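Grindcombe's old towels find a second life

13/01/2021

I went down to the Falley Street hall this week expecting to stay for ten minutes and came home two hours later with a bag of rags, a jar of pickled beetroot and a sore arm from sorting. That's what happens when you tell Leena Honkanen you're only popping in for a look!

Leena started the Grindcombe towel drive last June with a note on the noticeboard at the bakery. She wanted old towels, the ones with frayed edges and bleach marks that most of us shove to the back of the cupboard. The animal shelter out on Kettunen Road goes through piles of them every winter, and she thought she might get a carload. So far 1,000 towels have come through the door.
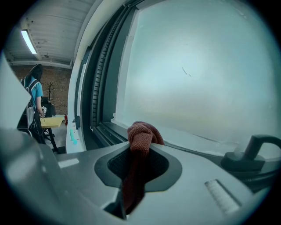 The good ones get washed and go straight to the shelter, where they line the kennels and dry off the dogs after their walks. Anything too thin or torn is cut into squares and bundled up as cleaning cloths, and those are sold for a gold coin at the market. I bought one bundle and was talked into another (I never could say no to Leena).

Pentti Niskanen looks after the dogs at the shelter and he told me they went through 87 towels in one rainy week before Christmas. "You dry one dog and there's another at the gate, covered in mud and very pleased with himself," he said. He's tried paper towels and he's tried old sheets, and he reckons nothing comes close to a proper bath towel that's been washed a few hundred times and lost all its fluff.

The money from the cloths has been going into a tin, and the tin now holds $330. The plan is to put it towards a second-hand dryer, as the one the shelter has now takes half the day to get through a load. Aarne Kokkonen at the appliance shop has offered to keep an eye out for a decent one and fit it for free.

A wipe of the window with a bit of old towelling is my own favourite use for them, I have to say. My mum did ours every second Saturday with vinegar and warm water, and I still do it her way. 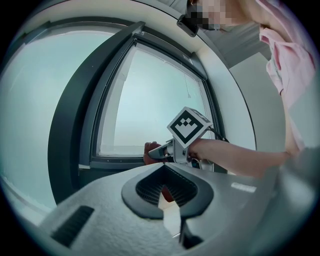 Reaching over to the window, in a loose pink shirt.

Dayana Tovar has a different method and she was keen to share it. She goes over the glass with a damp square first, then a dry one, and she does the frame last so the grime doesn't end up back on the pane. Fabric softener is her pet hate. She says it leaves towels smelling lovely and soaking up nothing, and there was a fair bit of nodding around the sorting table at that.
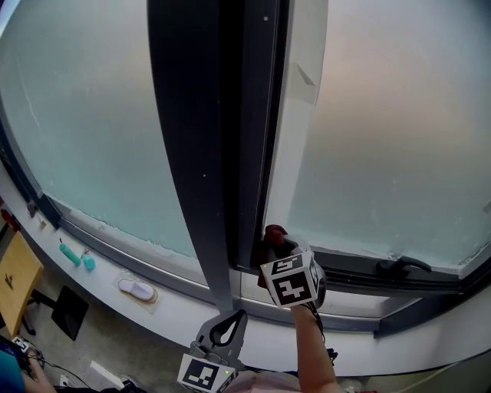 If you've got towels to give, the hall is open every morning until lunch, and there's a bin by the side door for after hours. Please wash them first, and please check for pins and buttons. Bath mats with rubber backing can't be used, and neither can anything with beads or sequins on it. Face washers and tea towels are fine. Leena would also love a few more pairs of sharp scissors, as the good pair has gone missing again.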